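Chapter 5
Surfaces in the Working Kitchen
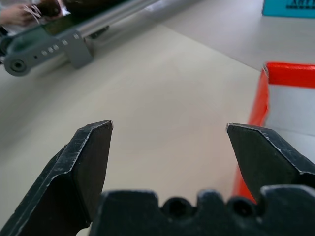

What this chapter covers

The worktop is the most heavily used surface in any catering kitchen. It is cut on, leaned on, wiped down and loaded with hot trays, often within the same hour. This chapter considers how worktops are chosen, how they are cleaned and when they should be replaced. Floors and walls are dealt with in Chapter 6.

By the end of the chapter, students should be able to describe the main groups of worktop material, explain the difference between cleaning and disinfecting, and draw up a simple cleaning schedule for a small kitchen.

5.1 Why the surface matters

Food can pick up harmful bacteria from any surface it touches. A worktop that is smooth and sound can be cleaned quickly. One that is cracked, chipped or deeply scored holds food and moisture in places a cloth does not reach. Joints are a common weak point, particularly where the worktop meets the wall or a sink.

Colour is also a practical matter. Pale surfaces show spills and crumbs readily, and many kitchens prefer them for this reason. Dark surfaces hide stains but may show streaks and limescale – a frequent complaint in hard water areas.

5.2 The Wuretti kitchen

The case study used throughout this chapter is the Wuretti, a staff canteen with 40 seats and a single preparation room. Its worktops were fitted in January by Ralard, a supplier of kitchen furniture, after the old ones had begun to lift at the joints. Raw meat is prepared at one end of the room and salads at the other, with the sink between them.

Students should read the floor plan at the end of the chapter before attempting the first exercise. The plan will be needed again in section 5.4, where the canteen's cleaning schedule is set out in full.

Key terms

Contact surface – any surface that food touches during storage, preparation or service.
Cross-contamination – the transfer of bacteria from one food, surface or person to another.
Contact time – the period for which a disinfectant must remain on a surface in order to work.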